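**Bramwood 36 shoe rack**

Three-tier open rack for hallways, porches and utility rooms. Supplied flat, assembled with pegs and four fixing bolts. Part of the Bramwood hallway range, drawn by Hortensia Retamal and made at the Winosier works.

## Specification

| Item | Value |
|---|---|
| Tiers | Top panel plus two shelves |
| Load per shelf | 9 kg, evenly spread |
| Finish | Clear, water-based, matt |
| Fixings | Corner pegs, four bolts, one hex key |
| Use | Indoor, domestic |
| Guarantee | 36 months |

The load figure applies to a rack standing on a level, hard floor. On thick carpet, put a board under the legs. The top panel takes the same load as a shelf and has a raised rim, so keys and post stay put. It is not a seat or a step.

## Shelf spacing

The lower gap is the taller of the two and takes ankle boots and most short wellingtons upright. The upper gap is meant for low shoes. Longer footwear may stand forward of the shelf edge; this does no harm provided the weight is over the shelf. Riding boots and full-length wellingtons do not fit and should be laid on their sides or kept on the Bramwood boot tray, sold separately.
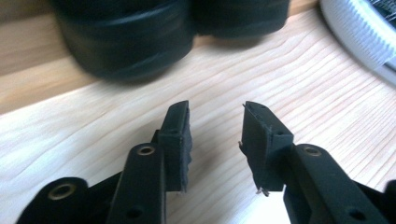
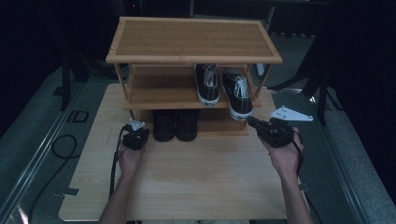 *Second picture: low shoes on the middle shelf, boots at the bottom.*

## Assembly

One person can assemble the rack. A rubber mallet helps with the pegs. Do not use a steel hammer.

1. Lay the two side frames flat, peg holes facing up.
2. Fit the pegs dry. They should go in by hand to half their length.
3. Join the lower shelf first, then the middle shelf.
4. Fit the top panel and tap the corners down in turn.
5. Stand the rack up, check it for square and tighten the bolts.

Check the bolts again after a month. In heated rooms the legs can shrink slightly during the first winter and the bolts may need a further quarter turn.

## Care

Wipe with a damp cloth and dry along the grain. Let wet footwear drain before it goes on the rack. Standing water left overnight will mark the finish. Light marks can be taken out with a fine abrasive pad and one thin coat of the Rikach clear finish. Do not use wax polish on the shelves.

## Spares

Pegs, bolts and single shelves are held in stock. Quote the code stamped inside the left side frame. Racks without a code come from the first run of 3,000 and take the older, shorter peg. Spares enquiries: Everaldo Fontes, parts desk.

Page revised 20 March 2018.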